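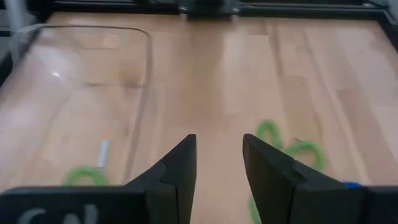

February, late evening

Went to the spring internship fair this afternoon. I got there at 2:15 with 14 copies of my resume and came home with 7. The line for Komora went past the coat racks, so I left it for later and started at the far end of the hall.

Genance was first. They had two recruiters and both wanted accounting majors. I told them I'm in supply chain and they pointed me to their website. Wolde went better. The woman there read my whole resume and asked about the inventory class project, and I talked for a few minutes without getting stuck. She wrote something on the back of the page — no idea what.

Renura is only taking juniors this summer. I took their flyer anyway. It says up to 40 hours a week, paid, with housing not included.

By the time I got back to Komora it was almost four and they were putting things in boxes. I left a resume on the pile. The pile was thick.

My shoes hurt. The blue shirt was fine, but I need a folder that closes, because two of the copies got bent on the bus.

The career office says 50 employers signed up. A lot of them seemed to want the same three majors, and I might bring that up with my adviser when we go over fall classes.

To do tomorrow: thank-you email to Wolde, fill out the Genance form, fix the date on my warehouse job. It still says I work there.

Leftover rice for dinner. Bed by eleven.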